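Gripper notes, November
E. Lie, with Hedvig Brekke

Comparing 2 finger sets on the Navance arm: flat plates against round pads. Same controller, same grip force for both.

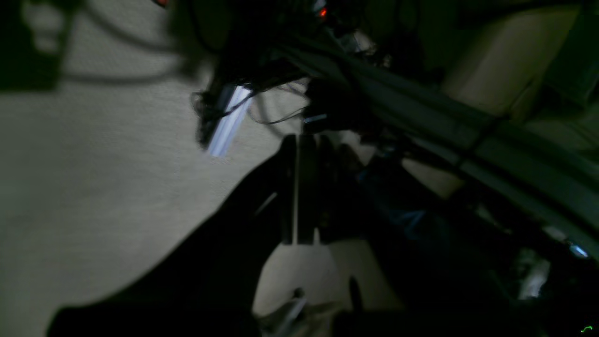

Plates close square but want the cloth edge presented to them. Round pads are more forgiving on folds – Hedvig prefers them.

1. Shirt pick, round pads, 8 tries each height.

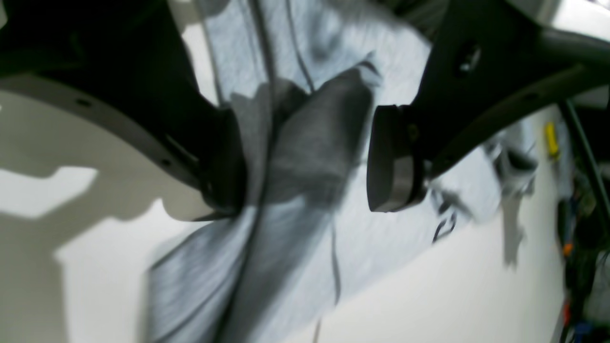
2. Repeat with slower close. Log is run 1,136.
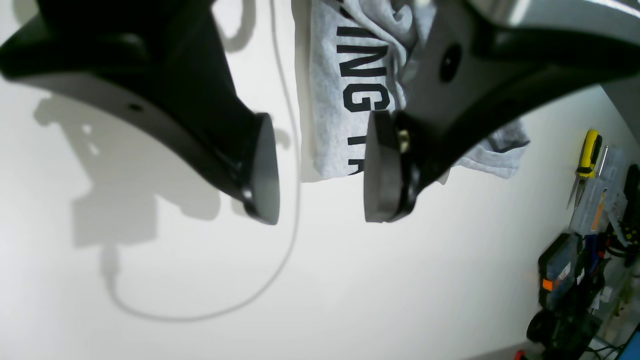

Which set stays on for now?
The round pads, until Ebbe has new plates cut.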